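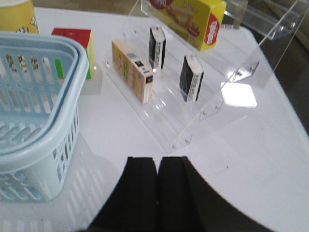
Parisa Babaei asked us if a robot can feel how hard it squeezes. Some grippers can, because they have small sensors in their fingers. Ours at Plonness has only two black fingers and a small camera near them, so it must be told how hard to press.

Small boxes are a good first test. A narrow box standing up can fall if one finger touches it too early. The fingers must come to it evenly, one on each side. We try the same box with different fingers, the same number of times, and write down each result. In August we made 377 tries with the straight fingers.

A basket is more difficult! It has a thick rim, and the walls are full of holes. From the side, a camera sees only parts of the things inside. From above it sees more, but the rim can hide a corner. This is why we compare two cameras -- one that moves with the gripper and one that stays still.

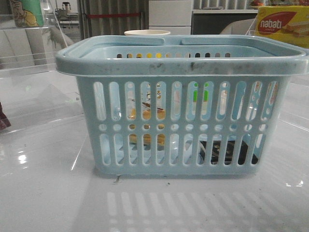

Try it at home

Hold two rulers like robot fingers and pick up an empty box. Then close one eye and try again. Which way was easier for you?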